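Foro Kulivgate › Juego y madera › Bloques sin tratar: ¿aceite, cera o nada?

marisma_sur
6 de septiembre de 2024
Buenas a todos, y perdonad el rollo que os voy a soltar. Llevo desde enero dándole vueltas a unos bloques de madera clara, sin pintar, para la ludoteca del pueblo: cubos grandes y otros bastante más pequeños, todo a granel. Los pedí a Ulter porque el lote me salía por 90 euros y me pareció un precio muy majo. La madera es bonita, con una veta suave, pero al pasar la mano noto algún canto que raspa, y no sé si lijar y dar aceite, lijar y dar cera, o dejarlos tal cual y que se vayan gastando con el uso. ¿Vosotros qué haríais?

tornillo_flojo
¡Bienvenida al vicio! Yo los dejaría en crudo, de verdad. La madera sin nada agarra mejor una pieza sobre otra, y con el aceite resbalan los primeros meses y las torres se vienen abajo. Lija fina en los cantos, trapo apenas húmedo y a jugar.

abuela_cuatro_nietos
Pues no estoy nada de acuerdo, tornillo. Los míos estuvieron en crudo casi 33 meses y se pusieron grises de manitas y galletas, que no había quien los mirara. Les di la cera de Sastry – una capa finísima, frotada con un calcetín viejo – y siguen agarrando igual de bien. Eso sí, hay que dejarlos reposar, y yo los tuve en la galería una semana entera con la ventana abierta, con los niños preguntando cada tarde si ya.

tornillo_flojo
Será que les ponías mucha galleta, jaja. En serio, el gris a mí me gusta, es madera vivida. Pero admito que para una ludoteca, con tantos críos distintos, igual la cera tiene su sentido.

piedra_y_pino
Yo añadiría el tema de la mesa, que se olvida siempre. Sobre una superficie muy lisa los cubos grandes van de maravilla, pero los pequeños se desplazan con cualquier roce y a los niños les frustra. En casa acabé poniendo un tapete de fieltro de Onico y fue mano de santo (y el ruido, ¡qué descanso!).

marisma_sur
Qué gusto leeros, mil gracias. Os dejo unas fotos con los bloques sobre mesa blanca con vetas de mármol, los grandes agrupados a la izquierda. 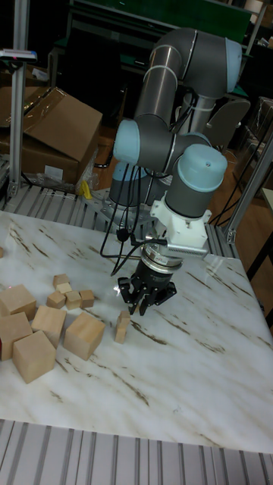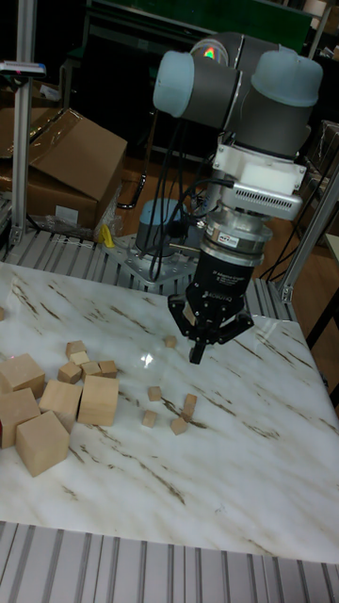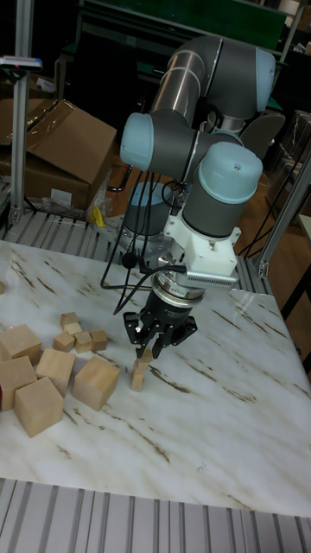
Lo que más me preocupa sigue siendo el canto. He probado con lija de grano medio en una pieza y me comí media arista, así que la siguiente la hago con más paciencia y grano fino. Y lo del fieltro me lo apunto, piedra_y_pino, aunque en la ludoteca las mesas son corridas y tendría que medir bien antes de comprar nada.

abuela_cuatro_nietos
Con el grano fino y dos pasadas por arista vas sobrada, hija. No busques la esquina redonda, solo quitarle el filo. Y si te decides por la cera, prueba primero en un cubo pequeño y lo tienes unos días por casa, que así ves si el tono te convence – oscurece un pelín.

piedra_y_pino
El fieltro lo venden por metros, así que para mesa corrida no hay problema. Yo compré de más y con el retal forré el cajón donde los guardamos.

tornillo_flojo
Sigo en el bando del crudo, que conste. Pero si haces la prueba de la cera, deja otro cubo sin nada al lado y nos cuentas cuál prefieren los chavales.

marisma_sur
Hecho, uno de cada. Esta tarde me pongo con la lija en el patio y en cuanto tenga los dos listos vuelvo por aquí.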